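We use cookies to remember your settings and to see which articles people read. Accept / Manage choices

Talking to Anouk Visser about letters, handwriting and 50 years of keeping mail

Anouk Visser keeps her letters in the hall closet, below the coats. She has 429 of them, and she knows the number because she spent last winter putting them in order. The oldest is from a school friend. The newest came in April.

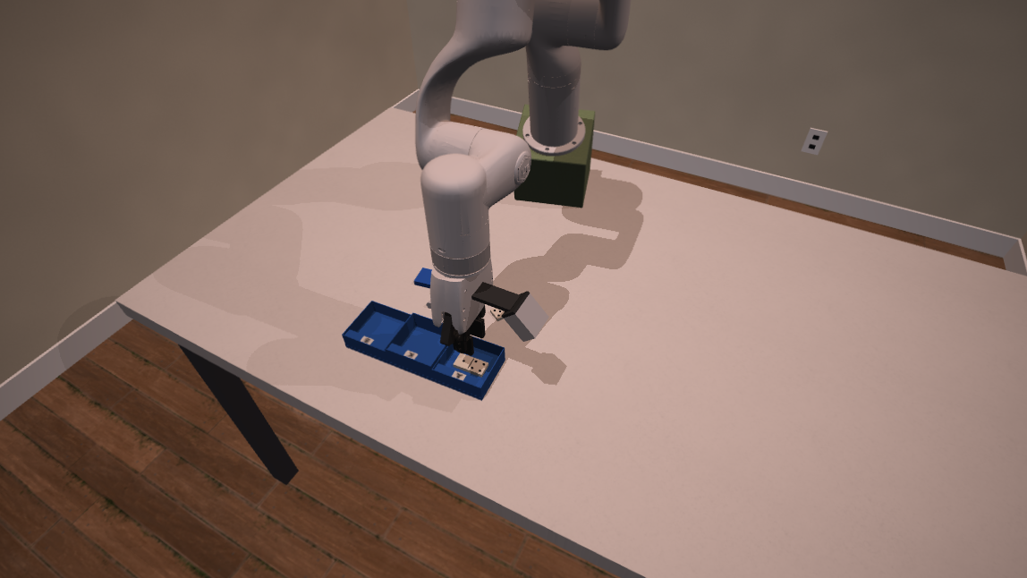
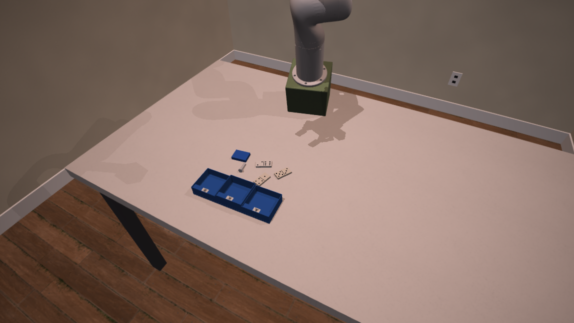
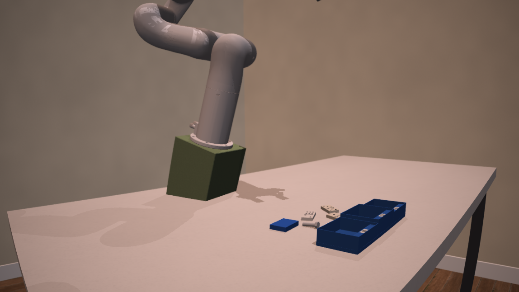
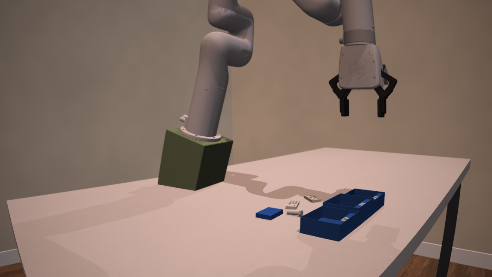
Words: Roos Hermans

Visser worked in the billing office of a heating company until she retired. She has never published anything and says she has no plans to. Last year she began teaching a letter-writing class at the Fadance reading room, two hours in the evening, and the class filled up both times it ran.

"I thought it would be people my age," she says. "The first group was mostly in their twenties and thirties. One man had never put a stamp on an envelope. He put it on the left."

We met in her kitchen. She made coffee and moved a stack of envelopes off the chair so I could sit down.

She started keeping mail at 19, when she moved away from home for a job. Her mother wrote every week, usually two pages, always in blue ink. The letters were about the neighbors, the price of potatoes and whether the back door had been fixed.

"It took her four years to get that door fixed," Visser says. "I can follow the whole thing. There's a letter where the man came and measured it. Then nothing for months. Then he came and measured it again."

Of the 429 letters, 298 are from her mother. The rest come from friends, an aunt, two former coworkers and a woman in another country whom she has met once. They sat next to each other on a train, traded addresses, and have been writing ever since.

I asked whether she keeps copies of what she sends. She does not. "I did try for a month, with carbon paper. I wrote differently when I knew I was keeping it. I was showing off."

Her method for sorting was simple. She bought folders, wrote a year on each one, and worked at the table after supper. Letters without a date were the hard part. Her aunt never dated anything, so Visser went by the postmarks, and when those were smudged she went by what was in the letter. A mention of a cousin's wedding placed one. Another she placed by the dog.

"She had three dogs, and she complained about them in different ways," she says.

Some letters were harder to read for other reasons. A close friend stopped writing in the middle of what had been a regular exchange, and Visser still does not know why. The last letter is cheerful and asks a question about curtains. "I answered the question. I've read that letter many times and there's nothing in it." She put it in its folder with the others.

In the class, she doesn't teach handwriting. People ask her to, and she tells them to write slower and leave more space between the lines. She spends the first hour on how to begin. Her advice is to skip the apology for not writing sooner.

"Everyone opens with that. My whole closet opens with that. You can start with what's on the stove."

For the second hour, everyone writes one page to a real person and addresses the envelope before leaving. Stamps are included in the fee. Visser doesn't read the letters and doesn't ask who they are for. She walks to the mailbox with anyone who wants to go.

She has firm views on paper. She likes it plain and thin enough to fold twice without a fight. She is less particular about pens, though she dislikes gel ink, which smears under her left hand. Cards are fine with her if something is written on both sides.

I asked about email. She uses it every day and has nothing against it. Her sister sends her long ones, and Visser used to print them out. She stopped when the printer broke and hasn't bought another.

"Those ones I'll lose, I suppose. She's a good writer, too. Funnier than my mother was."

What happens to the closet later on is something she has talked over with her daughter, who would like to have the folders but lives in a small apartment. They have agreed that the daughter will take her grandmother's letters first and decide about the rest when she has read some of them. The woman from the train has asked for hers back, or copies of them. Visser plans to send the copies.

Before I left she showed me the letter that came in April. It was four pages, folded twice, and she hadn't answered it yet. She said she would probably do it that evening, if the phone didn't ring.

The next class at Fadance has 12 places. Bring your own pen.

Last updated: April

Related
A beginner's guide to sorting family papers
The bookbinder on Afolabi Street
Readers write: the best mail you ever got
How to store old photos in a small home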